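How to Clean Out a Fridge Before You Move

Step 1. Eat what you can. Dinner may be mustard on crackers for a while. 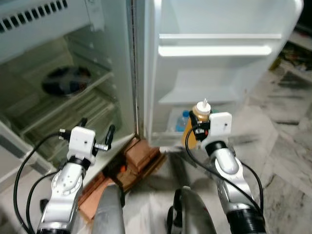
Door open, shelf still in.

Step 2. Unplug it the night before and lay towels down. I used one towel in Clostwood and met the downstairs neighbor.

Step 3. Wash the shelves in warm water and baking soda. Let them dry on the counter, then argue about which way they go back in.

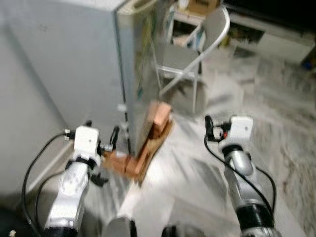
Step 4. Tape the door shut for the truck.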